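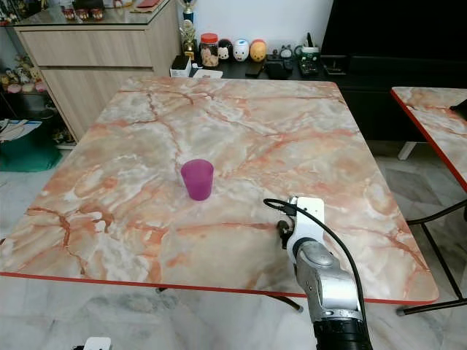
The square table, with one of the purple cups on it.

Welcome to the living room page! Abena Nartey asked me months ago to show off the place now that we've more or less settled in, and I kept saying yes and then not doing it. It's February, it gets dark early, and I've finally run out of excuses (and of drawers to sort). So pour yourself something and have a look around.

A little background for anyone who wandered in from the kitchen page. We moved here with 97 boxes, which I know because Senyo Ackah numbered every single one with a fat marker and then lost the list. The kitchen got unpacked first, then the bedrooms, and the living room became the place where everything without a home went to wait. For a while you could only get to the window sideways. It's a real room now, and I'm very fond of it, marble and all.

The table first. I know it isn't for everyone! The top is a pink-and-white marble pattern with peachy swirls and orange-red veins running all over it, and there's a thin red edge around it that I didn't even notice in the store and now like best. I bought it from Nistton, the secondhand place behind the bus station, where it had been standing under a pile of curtains. Mohammed-Awal Ayaaba carried it up the stairs with me and asked twice if I was sure. I was sure. We eat there, we play cards there, and the mail gets opened there when somebody gets around to it.

The purple cup is part of a set of 4 from Caneo. They're plastic, you can see through them, and they've outlived three sets of proper glasses in this household. Purple on pink probably shouldn't work but I've stopped worrying about what goes with what.

The low black cabinet along the wall is where the small stuff lives. The trophy is the gold one with the blue-and-gold column, and before you get impressed, it's from the Ayaaba family quiz night, which we won by 2 points after a long argument about rivers. It goes to whoever wins next, so I'm enjoying it while I can. Next to it there's a jar with a red lid, and then the four little round characters, including the black-and-white one that looks like a mouse. Sena Baidoo gives me those. She brings one along whenever she comes to stay, and I now have a lot more of them over on the shelf at the left, so you can tell how often she visits (not often enough, Sena!).

The white mug with the green band holds the pens. I used to keep them in a drawer and could never find one when the phone rang. The remote sits on the same cabinet, handy for the big TV in the corner, at least until somebody walks off with it to the kitchen.

I should say something about the light wooden cabinet with the glass top, too. It came from Elfriede Zaugg, who lived downstairs from us at the old place and was clearing out before her own move. Two drawers, both of them stuck the day we got it. I rubbed a candle stub along the runners and left it alone overnight, and they've been sliding fine ever since. Elfriede also threw in a bag of screws that I'm sure belong to something important of hers.

Then there's the green bin underneath the figurine shelf. In theory it's for things that need sorting. In practice I sort it when it's full, which takes me roughly 7 weeks, and half of what comes out goes straight back in. 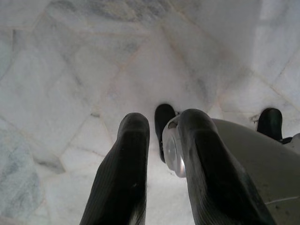 As for the floor, it's white and grey marble to look at, and I fought it for a while. I had a big brown rug over it at the last place and I dragged that rug here in one of the boxes, rolled it out, and hated it by dinnertime. It made the whole room look tired. So up it came again, and the rug now belongs to Abena, who has a dog and opinions about cold feet.

The floor gets a sweep most evenings and a mop with Clirosico when I remember, the lemon kind. Go easy on it, one capful in the bucket, or you'll be skating. Slippers are by the door for anyone who wants them.

Hallway pictures are next, once I've found somewhere to put the coats.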